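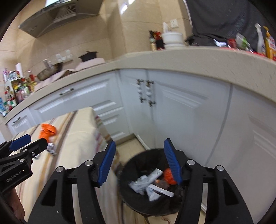 Tyra Haugen
Redakteurin für Umwelt und Kommunales

Restmüll beginnt in der Küche

Wie viel ein Haushalt wegwirft, entscheidet sich selten an der Tonne vor dem Haus. Die Gemeinde Neser hat deshalb im Juni ein Beratungsprogramm aufgelegt, das in den Wohnungen ansetzt. Träger ist die Gesellschaft Vostotura, die im Auftrag der Gemeinde auch die Abfuhr organisiert. Angeschrieben wurden 3.000 Haushalte, von denen sich nach Angaben der Gesellschaft 80 zu einem Hausbesuch angemeldet haben.

Im Mittelpunkt der Beratung stehen Verpackungen und Hygienepapier. Gebrauchte Papiertücher gehören in Neser in den Restmüll, saubere Kartons in die Papiertonne. Verbundmaterialien bereiten nach Auskunft der Beratungsstelle die größten Schwierigkeiten, da ihre Bestandteile im Haushalt kaum voneinander zu lösen sind.

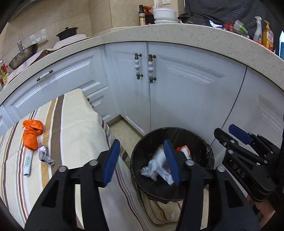

Tüte, Schachtel und Verpackung in einem Abfalleimer mit schwarzem Müllbeutel.

Der Ortsteil Saxena erprobt ergänzend eine Abfuhr im Abstand von fünf Wochen für Haushalte mit besonders geringem Aufkommen. Die Gebühr sinkt dort um nearly neun Prozent. Über eine Ausweitung auf Tovitz berät der Gemeinderat nach der Sommerpause. Bis dahin bleibt die Teilnahme an der Beratung kostenfrei; Anmeldungen nimmt das Bürgerbüro entgegen.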